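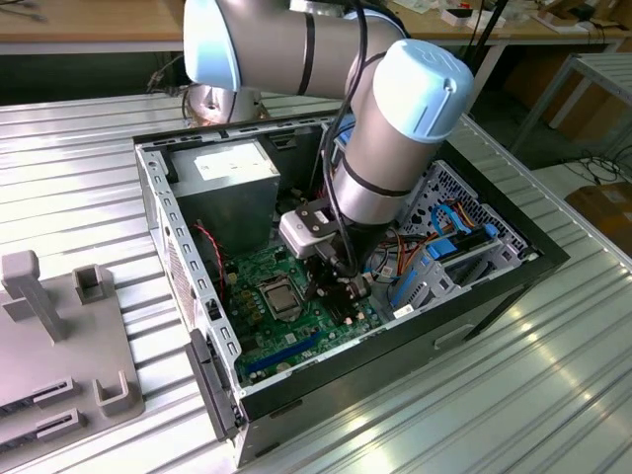 The arm at work on a desktop tower in the Pamthorpe shop.

Keskin's PC-dismantling robot can reach into an old desktop, grip things and pull. Last month it showed that knowing when to stop pulling is a separate skill.

According to an incident note dated August 2021, a force limit was entered as 45 newtons in one settings file and left at the factory default in another. The arm read the second file. Job 2063 ended with a cable yanked off its board, a cracked socket and a tower dragged far enough to trip the safety stop. 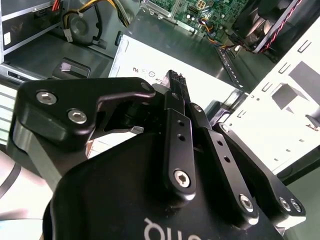

The stop did its job on the third try. The first 2 alarms went to a screen that had been set to dim itself to save power. No one was hurt, and the tower was headed for scrap anyway, though the plan had been to get there in smaller steps.

Clasimus, which wrote the control software, says a fix will ship in September. It will make the arm read one settings file. 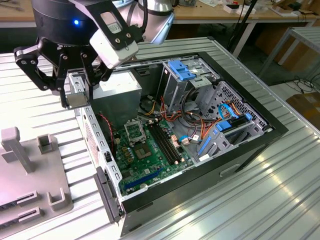
Grurkstead, a reader who runs a similar cell, wrote in to ask why an alarm screen was allowed to dim at all, and whether the fix covers that too. Clasimus says it is looking into it.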